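Trolstead Residents' Association
Minutes of the August meeting

Posted by Shahla Kordestani, minutes secretary
August

Present: Keerthana Venkataraman (chair), Gyu-bin Ban, Kumaresan Fernandes, Shahla Kordestani (minutes)
Apologies: Thirumalai Rai

The meeting opened at 7:05 p.m.

1. Minutes of the last meeting
Approved with one correction. Under item 4, "Mudaliar Road" should read "Mudaliar Lane."

2. Water main work on Mudaliar Lane
Gyu-bin has spoken to the contractor, Furerard. Digging will start at the top of the lane and move down toward the creek. Water will be shut off during working hours on the days when each block is connected. Residents will get a door notice ahead of time. Keerthana asked whether the notices would go to the apartments behind the laundromat, which were missed during the gas work. Gyu-bin did not know and will ask.

Parking on the lane will be on the even side only until the trench is filled. Kumaresan said this will be hard on the two households with wheelchair vans. Agreed to request reserved spaces for both.
Action: Gyu-bin

3. Potluck and kitchen supplies
The fall potluck will go ahead in the hall. Main dishes to be signed up for on the sheet by the door. Kumaresan reported that the kitchen drawers are short of serving spoons and that the large ladle has not come back. Members are asked to check at home. Spending of up to $262 was approved for serving ware, foil pans and a second coffee urn.
Action: Kumaresan
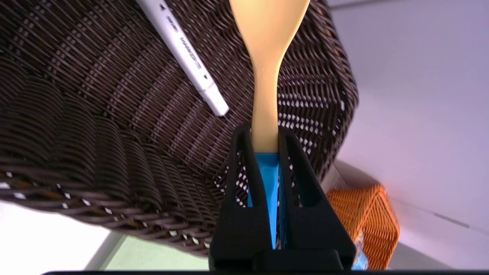 Wooden spoon, item 3.

Shahla asked that dishes containing nuts be labeled this time. Agreed. Cards will be put out.

4. Creek path lighting
The county has replied to our letter. It will replace the lamp by the footbridge but has no plan for the stretch behind the ball field. Keerthana thought the reply did not address the question we asked, which was about the timer and had nothing to do with the number of lamps. The lights still go off at 10 p.m., before the late bus gets in. A second letter will be sent with a copy of the bus timetable.
Action: Keerthana

5. Newsletter
The print run stays at 1000. Cikier has raised its price for folding, so the next issue will be delivered flat and folded by hand the evening before it goes out. Helpers needed for that evening. Thirumalai sent word that he can take the Mudaliar Lane route again but not the hill. Copy is due to Shahla by the end of the month.

6. Snacks and drinks at meetings
Short discussion. Gyu-bin would like something available for people who come straight from work. Agreed to spend a small amount each month and review at the end of the year. No alcohol.
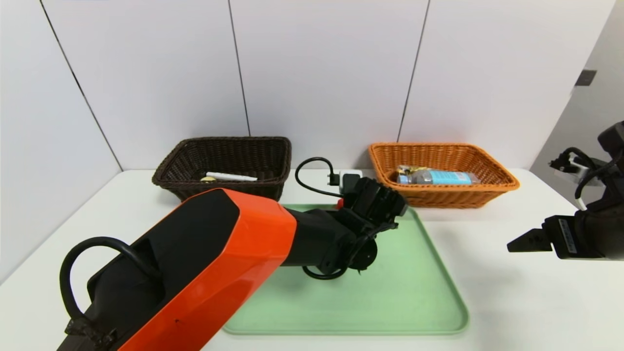
Table with baskets, item 6.

7. Any other business
The hall's side door is sticking. Kumaresan will plane it.
A resident has asked about keeping hens. Shahla to look up the town rule and report back.

The meeting closed at 8:40 p.m. Next meeting in September, same time.

Last updated: August
2 comments | 5 shares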